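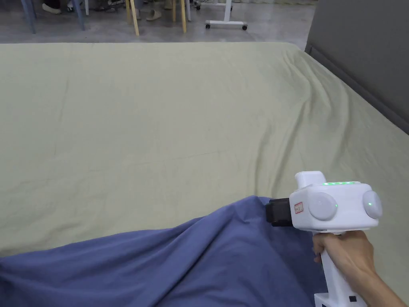 Bed station, hand-held gripper with the black jaw, blue cloth on the green sheet.

Home Projects News Partners Contact

Progress report, work package on soft household tasks
Prepared for Nadège Leclerc, programme office, Flurport
Period: up to the end of December

Dear Nadège,

I send you the report for the second half of the year. As you asked last time, I keep the technical part short and I say more clearly what is late and what it means for the money.

1. What we promised

The plan for this period was to compare two hand-held grippers on cloth, and to decide which one we build into the arm in spring. The first is the Zasov, with the narrow jaw. The second is the Rakena, which has softer fingers and a longer handle. Both are held in the hand by an operator, who does the task in a normal way while the device records the opening of the jaw and the movement of the wrist. Later the same jaw is mounted on the arm, so the choice we make now will stay with us for the rest of the project.

2. What is done

The bed station is ready and in use. We have five cloth tasks written down in the protocol: pick up one corner, pull flat, fold once, move to the other side of the bed, and lift away. All five were tried with both grippers, by two operators. In total we kept 59 recordings for the comparison. Recordings with a wrong clock or a missing wrist signal were removed before anybody looked at the results, and the list of removed files is stored together with the data.

The protocol itself changed one time. In the first version the operator had to start with the cloth flat. This was too easy and it did not look like what happens in a home, so now the cloth is dropped from the hand and left as it falls. The old recordings are not mixed with the new ones.

3. What we see so far

The Zasov is better when there is a raised fold to take. The jaw goes in from above, closes on one layer or two, and keeps hold while the operator pulls. It is weaker when the cloth lies flat on the sheet. Then it takes the sheet also, and the operator has to open and begin again. With a thin sheet under a thick cloth this happens less than with two thin ones.

The Rakena slides better under a flat edge, but it loses the cloth more easily during a long pull. Both operators said also that it is tiring. The weight sits far forward and after around an hour the wrist begins to turn without wanting it. I take this seriously, as a tired wrist gives us movements that the arm should not learn.

I would like to wait with a final judgement until the "move to the other side" task is repeated. There the two operators gave quite different results with the same device, and I think the instruction was not clear enough. One of them walked with the cloth and the other one stretched the arm.

4. What is late

The controller for the arm did not arrive from Kulham in time. We have a new promise for the delivery but I prefer not to build the plan on it. Until it is here we can not test the mounted jaw, and the comparison stays with hand-held work only. The delay for this part is two months at present.

The wrist camera calibration is also behind, but less. It was done for the Zasov, and for the Rakena the bracket had to be made again because the first one moved when the handle was pressed hard.

5. Budget

Spending on people is as planned. Spending on equipment is lower, only for the reason that the last invoice from Kulham is not paid before delivery. I ask to carry this sum over to the next period and not to return it. A second set of jaw pads was bought from the line for small parts, and it fits inside the limit we agreed.

6. Next steps

We rewrite the instruction for the moving task and repeat it with both grippers. Then we add a heavier cloth, probably a towel, and a fitted sheet if the time allows. The decision on the gripper should come to you in a short separate note, with the numbers for each task. If the controller is still missing at that moment, I will propose to borrow one, and I would need your agreement for the insurance.

Please tell me if you want the recordings list as an annex this time or only on request.

With kind regards,
Project coordination, soft tasks group

This website uses cookies to improve your visit. Accept all / Settings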